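About Ustumstead

Ustumstead is a small site about video games and the people who dress up, paint, sew and argue over them. We started it because we were tired of gaming news that read like a store flyer. Seven years on, most of it still does.

You will not find the word "insane" in our headlines. We don't score games out of ten, and we don't guess at release dates because somebody's cousin saw a slide. If a publisher says a trailer was "captured in-game," we say that the publisher says so, and we leave it there until we've played the thing ourselves.

Hazel Quintanilla edits the site and writes most of the long reviews. She spent years in quality testing before this and has a low opinion of launch-day patches. Bakari Biwott covers fan work: costumes, props, mods, maps, the odd unofficial soundtrack. He asks makers what a build cost and how many weekends it ate, and he prints the answer even when it spoils the magic.

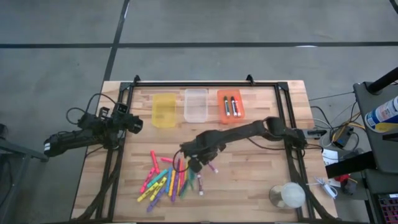 Money is where sites like ours usually go vague. We run two ads per page and no more. We take review copies when they come without conditions, and we buy the rest. We turned down an offer from Hevolton, a costume retailer, to "partner" on our convention coverage - the contract wanted a say in which photos we ran. Maybe they meant well. We weren't going to find out.

Our reader forum is called Ackah, after a shopkeeper in a game that only Hazel finished. It has two moderators and a short rule page. Be as rude as you like about a game's final boss. Don't be rude about somebody's sewing.

We also put out a newsletter, Iseck, on the first Friday of the month. It skips August, when there is rarely much to report that wasn't written by a marketing department. Past issues are all in the archive, including the one where we called an online shooter dead and it gained players for the next 20 months. We left that up.

Corrections go at the top of the article, with the old wording shown. If you think we've got something wrong, use the contact form and tell us where you saw otherwise. "Everybody knows" is not a source.

Page last updated Jul 18, 2024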